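Datasets > Robotics > Prundora Chores > README

Prundora Chores, data card

Wrist-camera recordings of a robot attempting small household and shop-floor jobs, with a written outcome for every attempt. The recordings were made in a hall in Darnberg and labeled by the Trultside group. Read the section on outcomes before you train anything on this, and certainly before you put a success rate on a slide.

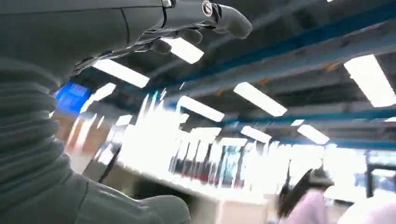
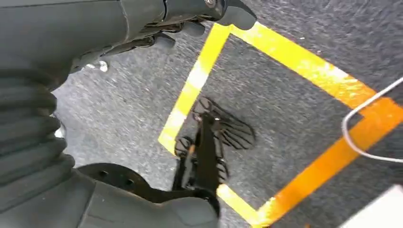 Wrist-camera views, both with the gray arm and ribbed cover at the left: first the ceiling lights and blue beams, then the speckled floor with its yellow tape outline.

What is in it

The release has 1159 attempts at seven chores. Each attempt has the wrist video, joint positions, gripper commands, a one-line instruction and an outcome label. There is also a free-text note for any attempt where the labeler had something to say, and they usually did.

The chores:

- pick up a dropped item and put it on a shelf
- move a box from one marked spot to another
- fold a hand towel
- wipe a counter
- sort mixed items into two bins
- carry a full bin
- hang a garment on a rail

We picked these because they come up in nearly every demo video we have watched. They are also jobs a new hire at a shop does in the first hour without much discussion.

Outcomes

353 attempts are labeled "done". The rest are "partial", "failed" or "stopped by operator". "Done" means the instruction was carried out, the item was left where it was supposed to be, and no person touched the item or the robot between start and finish. A towel folded once and left in a heap is "partial". A bin set down with half its contents on the floor is "failed", even if the video looks good up to then.

This is stricter than the scoring in a lot of papers. We tried the looser version first, where reaching the last step counted, and the numbers got so flattering that we stopped believing them.

The "done" attempts are not spread evenly. Moving a box accounts for a large share of them. Folding and hanging account for very few. If you average over all seven chores you will get a figure that describes none of them, so please report them separately.

Can it do chores yet

Our view, and you are free to disagree: no, not in a way that would save anyone time. Given a known box, a clear floor and a person standing by, it does fine. Change the bag liner in the bin, or leave a sleeve inside out, and it slows down or quits. Each attempt has a cap of 20 minutes. A few of the towel attempts hit the cap, and that is a long time to spend on one towel.

Setup time is not in the data. Someone clears the area, puts the items out and brings the arm back to its start position before each run. Those minutes are real work, and any claim about labor saved should include them. We did not log them in this version and we regret it.

Things to know about the video

- The arm and its covers fill a good part of the view in many clips. Do not crop them out without checking; the fingers are often in the part you would lose.
- Fast wrist moves blur. Blurred stretches are kept, including ones where the camera sweeps past lights or toward the ceiling. Filter them yourself if you need to.
- Shadows of the hand fall on the floor in some clips. One early detector trained on this data was very sure the shadow was a second gripper.
- People can appear in the background. If a face is readable, that clip has been held back from the release. Tell us if we missed one.
- The start and end of a clip may contain nothing useful. Trimming was done by hand and not very consistently.

Splits

Train, validation and test are split by session. An older split by attempt is in the folder old_split. It leaks, because runs from one session look nearly the same, and scores on it come out far too high. We left it in so earlier results can be checked -- don't use it for new ones.

The Breathnach labels

A second set of outcome labels was made by Breathnach, working from video only, without the operator notes. The two sets disagree most on "partial" versus "done", and the Breathnach set is the kinder one. Both are included. Use ours for the main result and say so if you use the other.

Changes

February: fixed joint timestamps in the wiping clips, removed duplicate notes, relabeled several bin attempts from "done" to "partial" after a complaint that turned out to be fair.

Known and not fixed: gripper force values in the garment clips drift and should be treated as missing.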